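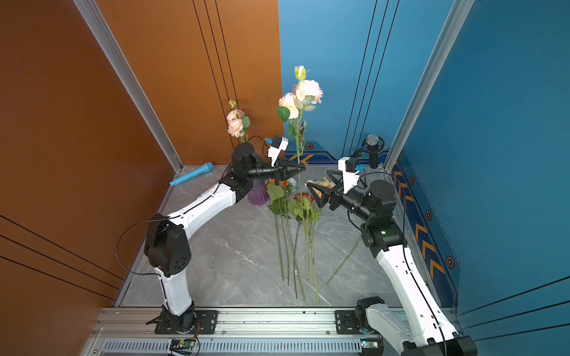

Informe de avance: circuito de pedidos y facturación de Hereo
20 de febrero de 2020

Hola a todos:

Os debía este informe desde la semana pasada, lo sé, pero preferí esperar a cerrar la conciliación de enero para no mandaros cifras a medias. Ya está cerrada (¡por fin!) y puedo contaros cómo va el dinero y cómo va el trabajo, que esta vez van más o menos a la par.

Recordatorio rápido para quien se incorpore ahora: la ayuda era para que Hereo dejara de gestionar las compras por correo y empezara a casar cada factura con su orden de compra y su albarán antes de pagarla. Parece poca cosa. Pues nos ha llevado 4 meses llegar hasta aquí, y buena parte se fue en poner orden en el maestro de proveedores, donde Hoshino aparecía dado de alta tres veces con tres condiciones de pago distintas.

Lo que está hecho

El maestro de proveedores quedó en 180 fichas activas. Las demás están bloqueadas, no borradas, porque tienen movimientos de ejercicios anteriores y en auditoría nos las van a pedir. Cada ficha activa tiene ya su cuenta contable, su plazo y su centro de coste por defecto.

En enero pasaron por el circuito nuevo 395 facturas. La mayoría casó a la primera con pedido y albarán. Las que no, casi siempre por lo mismo: alguien recibe la mercancía y no registra la entrada hasta que le llamamos desde administración. He hecho bastantes llamadas de esas. También hubo unas cuantas con portes que no figuraban en el pedido, y para eso hemos fijado una tolerancia de 200 euros por factura; por encima, vuelve al solicitante para que la apruebe.

Ila, el módulo de aprobaciones, funciona ya en compras, mantenimiento y laboratorio. Al principio avisaba por correo de cada cambio de estado y aquello era insoportable, así que ahora manda un resumen a primera hora y listo. La gente lo abre — al menos, aprueba antes que en diciembre. 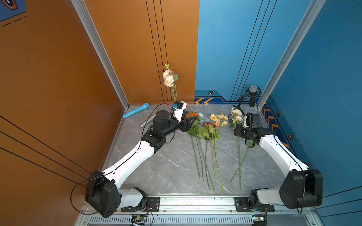 Uno de los brazos sostiene en alto una rosa artificial.

Lo que va con retraso

Los abonos. Tenía que haberlos metido en el circuito en enero y siguen en una hoja de cálculo que llevo yo. El problema es que Minton los emite agrupados, un solo documento por varias facturas, y el sistema espera uno por cada una. Les he pedido el desglose y me dicen que en marzo, de modo que cuento con abril y ya me alegraré si me equivoco.

Tampoco está terminado el manual de cierre mensual. Tengo escrita la parte de provisiones (mercancía recibida y no facturada) y me falta la de anticipos, que quiero repasar con calma porque en dos departamentos los venían cargando directamente a gasto. Hay asientos por reclasificar, nada que cambie el resultado de forma apreciable, pero prefiero que lo sepáis por mí.

El dinero

Vamos dentro de presupuesto. La partida de licencias está gastada entera, tal como estaba previsto, y la de formación casi sin tocar, porque las sesiones las he ido dando yo en la sala pequeña y con el proyector de siempre. Me gustaría pasar lo que sobre de formación a horas de consultoría para resolver los abonos. Según el convenio necesito vuestra conformidad por escrito; con un correo me vale.

Lo siguiente

De aquí al próximo informe quiero cerrar febrero con el circuito completo salvo abonos, dar de alta a los dos departamentos que faltan y dejar terminado el manual. También me han pedido un listado de pedidos abiertos con más de sesenta días, que hoy saco a mano y me quita media mañana. Si alguno tiene un modelo que le guste, mandádmelo y lo adapto.

El detalle por partidas va en la hoja adjunta, pestaña segunda. La primera es un borrador mío, no le hagáis caso.

Un saludo,
Responsable de administración, Hereo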